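Good practice for resetting between runs on a zipper pouch task?

Posted by Farhad Farahani

Hi everyone, and thanks in advance for bearing with a long post. I look after a two-arm tabletop cell at a small shop in Ultcombe, and since August we've been recording operator-guided runs of opening and closing a zipper pouch. We planned on 1,000 of them and have 911 saved. Now that I'm going back through them I'm a bit worried, because we never wrote down what a proper starting state is. Some of my operators close the pouch all the way, some leave a little gap, and everybody puts it down at whatever angle they like (I'm guilty of this too!).

So is there a rule people follow? Should the pouch be squared up to the table every time? And does it matter what's inside it? Ours looks like this at the start of a run. 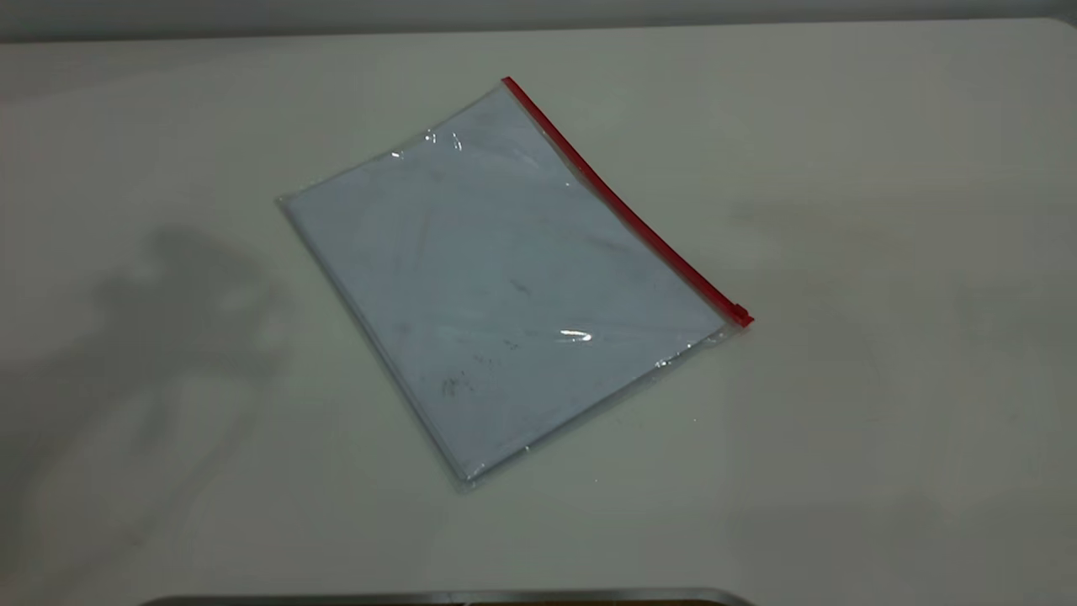 Start position, slider at the right-hand end of the red track.

I'd love to hear how other folks handle it before we do the last batch on Sunday.

Kianoush Hashemi

Welcome, Farhad! We went through all of this at Prorkholm with document sleeves, so let me share what we settled on, and please take what's useful and leave the rest.

Write the closure state down and be strict about it. Ours reads "slider fully at the end stop, checked by hand," and a run that starts any other way gets tagged and kept in its own folder. Please don't delete those, you may want them later. The angle is a different matter. I'd let it vary, but on purpose, from a list the operator reads off before each run. A diagonal like yours is perfectly fine.

Keep the insert the same within a batch. A flat sheet stiffens a thin pouch quite a lot, and an empty one handles very differently. Also have a look at your lights. I can see a couple of bright spots on the plastic and a fair bit of shadow to the left, and if somebody moves a lamp halfway through you'll want a note of when.

And hands stay off the table until the arms are in hold. Put that one at the top of the sheet, in big letters.

Jireš

we just close it and throw it down, 95 runs so far and no complaints. agree about the hold thing though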